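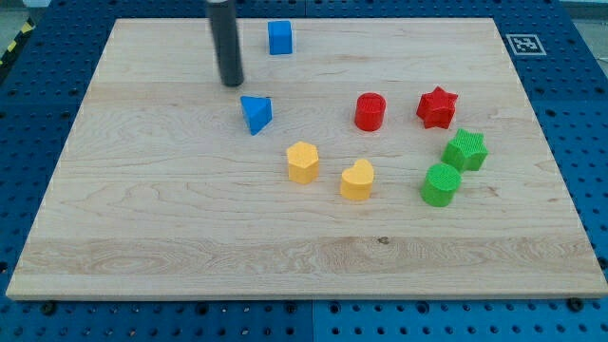 Podidau: a lot of training data for a modest trick

By Morena Messina, May
14 comments | 6 shares

The claim in the Podidau paper is that a robot arm can learn to push blocks about a table from typed instructions, and that the same policy copes with wordings it was never trained on. Push the star to the cylinder, put the hearts near the hexagon, that kind of thing. I've spent a while with the released code and the results tables, and I'm less impressed than the people who sent it to me.

The data first. There are 3000 demonstrations in the full set, all collected in one lab on one wooden board. The authors train a smaller version on 700 and report that it does nearly as well, which they take as a sign of efficiency. I take it as a sign that the task is easy. The shapes are plain and the colours are bright, and a good deal of the wording could be ignored by a model that simply picked out "red" and "star".

The test for new wordings is thin. Six paraphrases per command, written by the same team. "Nudge" for "push" is hardly a stranger walking in off the street. I'd like to have seen instructions that refer to a block that isn't on the board, or that contradict themselves halfway through.

Credit where it's due: the pushing is the good part. A rod with a round tip is an awkward tool for turning a star, and the success counts on the turning tasks hold up over 2000 trials. Santoro's earlier method fell apart there. Jusier's wasn't tested, and the paper doesn't say why.

The code installs cleanly, though the evaluation script assumes the Sundolholm simulator and fails silently without it. I lost an afternoon to that.

Worth reading for the control section. I would wait for someone else's table before believing the language results.

14 comments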